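Home Help Exchange

Pale wood table, matte finish, keeps going shiny/greasy where we sit. What do I put on it?

14 replies – 375 views

**postedfromthelaundry**

Need help before I ruin this thing. We have a light wood dining table, bought secondhand, seller said it was a Hodetti but there's no label underneath so who knows. Very pale, cream/beige color, totally matte when we got it. Love it. Problem is it's getting shiny patches where people put their arms, and there's a sort of gray look at the two places that get used the most. The rest looks fine.

What I've done so far. Wiped it daily with a damp cloth and a drop of dish soap. Then tried a spray polish, the Sun lemon one, becuase it was under the sink. Made it worse I think, went streaky and a bit slippery. Stopped after 2 goes. Have not sanded anything. Have not oiled anything. My brother in law wants to come over with an orbital sander and I'm holding him off.
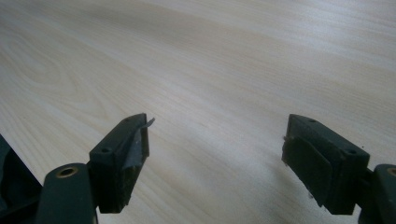
The grain runs in long streaks mostly, with one of those big arched bits that look like a knot or tree rings, and it's the bit everyone comments on so I really don't want to lose it or go through it if it turns out to be veneer. Can't tell if it's veneer. How do you even tell? Edges have a strip on them so I can't see the end.

Also don't know what finish is on there. Could be oil, could be lacquer, seller said "just natural" and that was all I got out of him.

Want it matte again and I want it to stay pale. Everything I read says oil makes it go yellow. Have people coming and would like it done by then but can wait if waiting is smarter. Budget is not huge, the table cost less than a decent chair.

Edit: no kids, one cat, she is not allowed on it and is on it all the time.

Edit 2: yes we use placemats. Mostly.

Shared 4 times

**gluepotandclamps**

Ok first thing, don't let the sander in the house.

Work out the finish before you buy anything. Put a drop of water somewhere out of the way, near a corner. Leave it ten minutes. If it beads up and sits there, you've got a lacquer or varnish of some kind. If it soaks in and leaves a darker spot, it's oil or wax or soap, or nothing at all. Spot will dry out again, don't panic. One catch – you've had spray polish on it, and that can make water bead when it otherwise wouldn't. So clean a small patch first with mineral spirits on a white rag, let it dry with a window open, then do the drop. And lay the rag flat outside to dry after, don't ball it up in the trash.

Veneer. Get under the table with a flashlight. Look at the underside right below your arched bit. If it's solid you'd expect the boards underneath to line up with the boards on top, same widths, joints in the same place. Pattern won't be identical but it should make sense. If the bottom is one plain sheet, or a totally different wood, it's veneer. The strip on the edges makes me lean veneer. Plenty of nice tables are, nothing wrong with it, but it can be thinner than you'd think and a power sander goes through it in seconds. That arch pattern is what you get from a flat-cut log by the way, shows up on solid wood and veneer both, so it doesn't tell you anything.

If it's lacquer: clean all of it with the mineral spirits, small sections, fresh rag often. Then warm water and dish soap, wring the cloth till it's nearly dry. Dry with a towel. That could be all it needs. Shiny patches on matte lacquer are often body grease plus polish and they come off. If they don't, the surface itself has been rubbed smooth by elbows and you have to scuff it. Gray nonwoven pad, the very fine kind, by hand, along the grain, light. Not in circles! Try it at a corner. It won't be perfect but it knocks the shine back.

If it's oil or soap finish: same cleaning, then one thin coat of a white-tinted oil. The white pigment is what fights the yellowing. I've used Flumen white oil on ash and it stayed pale, I did that one in October and it still looks right. Wipe on, wait however long the can says, wipe ALL of it off. People leave it on too thick and then it's sticky for weeks. Oily rags go flat outside to dry too, they can catch fire in a heap, not kidding.

The gray look worries me more than the shine. Gray on pale wood can be dirt getting into bare wood where the finish is gone. If water soaks in fast at the gray spots and beads everywhere else, the finish is worn through there and cleaning won't fix it. Then it's a spot repair or redo the whole top. Come back and post if so.

31 people found this helpful

**mrsbarleytoast**

I just use vinegar and olive oil on mine, half and half, shake it up. Works on everything. Mine is darker though

2 people found this helpful

**gluepotandclamps**

Please don't do this on a pale table. Olive oil doesn't dry, it just sits there, and you'll have a yellow greasy table with cat hair in it.

**norefundsonpaint**

Agree with the water drop thing. Adding one bit – if it's an Ikham or similar big store table, a lot of them have their care sheet online and it tells you the finish outright. Check underneath for a sticker or a stamped number, sometimes it's on the inside of the leg brackets where people don't look. Saved me a whole weekend of guessing.

Also you can send it out. Got a quote last year to have mine stripped and resprayed matte, it was some 2,000 with pickup, so I laughed and bought the gray pads. Came out fine. You can see it's been done if the light's low but I'm the only one who looks.

Do the whole top even if only two places are bad, otherwise you get a matte patch in the middle of not so matte and it'll bug you forever.

9 people found this helpful

**postedfromthelaundry**

Update, 31st July. Did the mineral spirits on a corner, rag came up yellow-brown, gross. Water beads after. Underneath is one plain sheet so veneer I guess. Gray spots also bead so I think that's just dirt?? Doing the rest tomorrow. Sander has been sent home.

6 comments hidden – show all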